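Virnau block placement set -- README

Version of 16 February 2023. Maintainer: Desta Negash.

What is inside
534 episodes of one arm placing marked blocks in a tray with pegs. 224 of them were recorded after the fault described here.

Known fault: late gripper release
In 17 episodes the gripper received the open command but kept the block for up to 40 frames. The arm already started to go up, so the block was lifted again and fell on a peg. We first saw this in October. The controller did not report any error -- it only logged "open".

These episodes stay in the set, with the flag release_late = 1. Please do not use them as successful placements. The force values after the command are also not reliable.
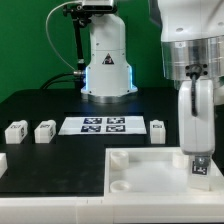

Győri wrote to us that the same delay appears on the Jangate cell when the pause before lifting is too short, and asks if the flag could store the delay in frames. We will add this column in the next version.

Until then, please read the delay from the file bano_events.csv.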